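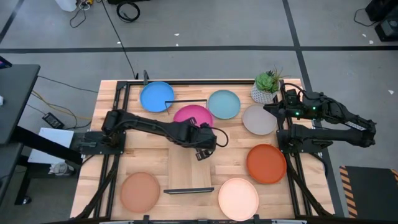 Plate Waste in the Surnen Hall Dining Room
Final report, Introduction to Field Methods, Group 4

1. Why we did this

The assignment said to pick a question we could answer on campus, with no budget, before the end of March. Our first idea was to find out why students skip breakfast. This was dropped when we understood that we would have to be at breakfast.

The second idea came out of a sign. Surnen Hall has a poster by the tray return that reads "Take what you want, eat what you take," with a drawing of a smiling carrot. The poster has been there longer than any of us. We wanted to know whether people do eat what they take, and whether the size of the plate has anything to do with it. The dining room replaced its dishes last fall, and for a while it ran both the old wide plates and the new smaller ones from the same stack, depending on what came out of the dishwasher. For a group of students with no budget, this was as close to a gift as the university gets.

2. What other people have found

There is a lot of writing on plate size. The popular version goes like this: a big plate makes a normal serving look stingy, so you add more, and then you eat it or throw it out. Some of the best known studies in this area have had a rough time since, and when other teams repeated the work the effects were often smaller or went missing. We read enough to learn that we should not promise our instructor anything.

Studies of buffets were more useful to us. Several of them report less food thrown out with smaller plates, though how much less depends on the place, the menu and whether people can go back for more. At Surnen you can go back as many times as you like, and the pasta line suggests that people know it.

3. Method

We collected at dinner, Monday through Thursday, for two weeks. Two of us stood at the tray return in aprons lent by the kitchen and asked each person if we could have the plate. We scraped what was left into a tub, set the tub on a Broser kitchen scale, and wrote down the weight, the plate size and the main dish. Bones, peels, napkins and lemon wedges were taken out first. We had a long talk about whether a pizza crust is food. We decided it is, over one objection.

Soup bowls, dessert dishes and cups were left out. So were plates from anyone who said no, or who saw the aprons and walked around to the other return.

In all we weighed 2968 plates. The first 189 had to be thrown away as data because the scale had been set to ounces and we had been writing grams. They had already been thrown away as food.

We also handed out a short paper survey at the door and got back 200 of them. It asked how hungry people were when they came in, how much they thought they usually left, and whether they had noticed that the plates came in two sizes.

4. Results

Smaller plates came back with less on them. The difference was there on most nights but it was not large, and it nearly vanished on the two nights when the main dish was popular. On chicken tender night almost 1000 people seemed to come through the door, and the plates came back so clean that we mostly weighed ketchup.

The menu mattered far more than the plate. The worst night by a wide margin was the stuffed pepper, which people took, opened, and closed again. The second worst was a grain salad listed as "Carrasco Style." We asked the kitchen what Carrasco style was and were told it was the name of the file the recipe came in.

Side dishes made up much of what was left. Rice was the leader. The serving spoon for rice is bigger than the one for anything else on the line, and a person who asks for a little rice gets the same spoonful as a person who asks for a lot.

As for the survey, most people said they left little or nothing. Our tubs did not agree. Few had noticed the two plate sizes, and several wrote that they had noticed and then described a difference in color, which did not exist.

5. Problems

People behave better when someone in an apron is watching. We saw students stop a few feet from the return, look at us, and finish their broccoli standing up. This is good for the broccoli and bad for the study.

We did not choose who got which plate. Early diners tended to get the small ones, and early diners may be different from the people who show up ten minutes before closing. We also could not tell a first plate from a third.

The scale reads in steps too coarse for a single leftover green bean. We recorded these as zero.

One of our tally sheets fell in a tub.

6. What we would suggest

Get a smaller rice spoon. We believe it would do more than any plate, and it is a great deal cheaper.

Let people ask for a taste of a new dish before they commit to a full serving. The ice cream counter at Iltitz, across the street, has been doing this for years with no visible harm to the business.

Keep the small plates, since they are already paid for and seem to help a bit. Retire the stuffed pepper, or at least serve it in halves.

If another group takes this on next year, they should weigh lunch as well, pick plate size by coin flip if the kitchen will allow it, and check the button on the back of the scale. They should also bring their own gloves. The ones in the box by the return are all size small.

7. Who did what

All members collected data. Two members entered it, one made the tables in the appendix, and one wrote the report and was outvoted about the pizza crust.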